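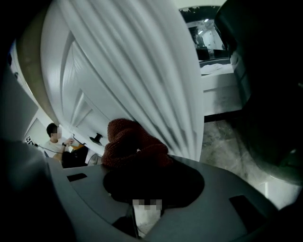 White pleated fabric and rust-brown knitting.

Lime on the scree: Lilian Langat on the Prikell stand

The small-leaved limes at Prikell grow on a south-facing scree below the Lollik ridge, well above the altitude at which the species normally gives up in this district. Lilian Langat has mapped them for the Pastine survey, which reports in July. She began with the ground. "It is coarse block scree, mostly gneiss, with very little fine material in the upper third. The trees stand where the blocks are stable and there is some soil in the gaps. Where the scree still moves you get hazel and raspberry and no lime at all."

The stand consists of 52 stools, nearly all of them with several stems. Langat is careful about the word tree. A lime that loses its main stem to rockfall or snow will shoot again from the base, and the stems seen today may be much younger than the root that carries them. "You can core a stem and get an age for the stem. It says little about when the plant arrived. I would not put a figure on that from ring counts."

Seed is the harder question. Lime flowers late, and in a cool summer the pollen tube grows too slowly to reach the ovule before it stops being receptive. The fruits form anyway and fall empty. The survey opened 2606 fruits from traps placed under the lower stools. "Most were hollow or had a shrivelled seed. We did get sound ones, all from the traps at the foot of the cliff, where the rock holds its heat into the evening."

She does not read too much into this. The traps were out for one season, and the cliff foot is sheltered from mice as well as from wind. Seedlings have been found in only two places, both on ledges out of reach of sheep, and none was older than its second year. In her view the stand persists by regrowth and has done so for a long time.

Asked about the river, she said its effect is smaller than local accounts suggest. Cold air drains off the plateau at night and collects along the Lau, so that the valley floor freezes later into spring than the slope does. The limes begin above that layer. "If you plot the lowest stools you get something close to a contour line — it wanders a little where the side streams come in."

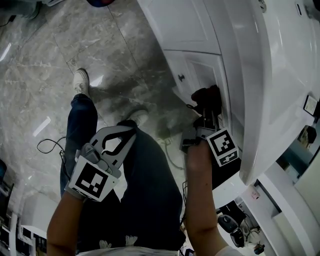

Kasun Gazi takes a different view of the lower limit, and puts it down to hay cutting. The flat ground was mown up to the foot of the scree within living memory, he points out, and a line of old field edge would look much the same on a map as the top of a frost pocket.

Langat accepts that the two are difficult to separate. The old boundary wall follows the slope foot for most of its length, and only at the eastern end, where it drops towards the river, could one be tested against the other. "There are no limes in that gap. There is also dense spruce, planted 55 years ago, so the absence does not prove anything for either of us."

The survey recommends taking out the spruce at the eastern end and fencing one of the seedling ledges. No planting is proposed. Langat would also like the fruit traps run for several more summers, with temperature loggers at flower height. The present loggers are fixed to the blocks and record the rock as much as the air.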